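Home News Meetings Members Workshop Hours Contact

Brodlow Community Workshop
Minutes of the Members' Meeting, May 7, 2020
Held by conference call

Chair: Naomi Odera
Minutes taken by: Shabani Mbwambo

1. Opening

Naomi opened the meeting at 7 p.m. and asked everyone to mute their phones when not speaking. The minutes of the previous meeting were approved with one correction. The item on sandpaper should have read "120 grit and 180 grit." It had 120 listed twice.

2. Workshop closure

The workshop stays closed to members for now. Naomi goes in once a week to check the heat, the dehumidifier and the mail. She has unplugged the bench tools and turned off the compressor at the wall. Members who left projects on the drying rack can arrange by email to pick them up at the back door. Anything made with hide glue should be picked up first, as the back room gets damp when the door stays shut.

A member asked if dues would be refunded for the closed months. After some discussion it was agreed that memberships will be extended by the length of the closure and no refunds will be made. Anyone who would have trouble with this should write to Naomi.

3. Paint and finishes

The main business was the switch in interior paint. Paracha, our supplier up to now, has dropped the gallon size in satin, and buying quarts would cost too much for the hall and kitchen repaint. Shabani got prices from two other suppliers. Pralla quoted $131 for the trim and door paint, delivered. Trivmont quoted less but wanted a minimum order larger than we can store.

Shabani had put a sample quart of the Pralla paint on scrap pine, MDF and a piece of old varnished door. His notes were as follows. It covered the primed pine in two coats. On bare MDF the edges drank it up and needed a third coat, so edges should be sealed first. On the old varnish it scratched off with a fingernail after a day where he had not sanded. Where he had sanded to 120 and wiped down, it held.

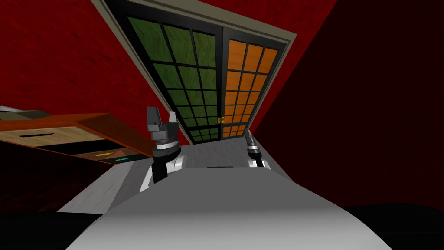
There was a question about the smell. Shabani said it was mild and gone from his garage by the next morning with the window open. Another member said she would rather stay with an oil-based paint on the doors because they get kicked and bumped. Naomi pointed out that cleanup with mineral spirits was the main reason we moved to water-based in the first place, and that the rags have to be laid flat outside to dry, which people forget.

Moved to order the trim and door paint from Pralla at the quoted price. Seconded. Carried, with one vote against.

It was also agreed that all doors will be scuff-sanded and wiped before painting, and that no one is to skip primer on patched spots. The kitchen doors had to be redone in December for that reason.

4. Caulk and adhesive

The shelf in the supply closet was sorted in March. Several tubes of caulk had set hard in the nozzle and were thrown out. From now on, opened tubes get a date on masking tape and go in the lidded bin. Members should push a long screw into the nozzle and tape over it. Plastic wrap on its own has not been keeping the air out.

The construction adhesive is fine but we are down to the last few tubes. Shabani will add it to the next order, $61 for the case. Approved without a vote, as it falls under routine supplies.

5. Tool library

Tool loans are paused. The list shows the brad nailer, the small belt sander and the long level still out. Borrowers have been emailed and may keep them until we reopen, with no late fees. The borrower of the belt sander reports that the belt is tracking to one side. He was asked not to try to fix it and to bring it back as is.

The replacement blade for the miter saw arrived and cost $79. It is in the office, still in its package. It will be fitted when the saw is next cleaned.

6. Other business

The gutter over the side entrance is dripping again at the seam. Naomi will look at it from the ladder on the next dry day and will have someone with her to hold the bottom. If it needs more than sealant she will get a quote.

A request for a beginners' class on hanging interior doors was held over until classes can meet.

7. Action items

Shabani: place the Pralla order, add adhesive, email the sanding notes to members.
Naomi: gutter, project pickups, notice on membership extensions.

The next meeting will also be by phone. Dial-in details will go out by email.

Meeting closed at 8:20 p.m.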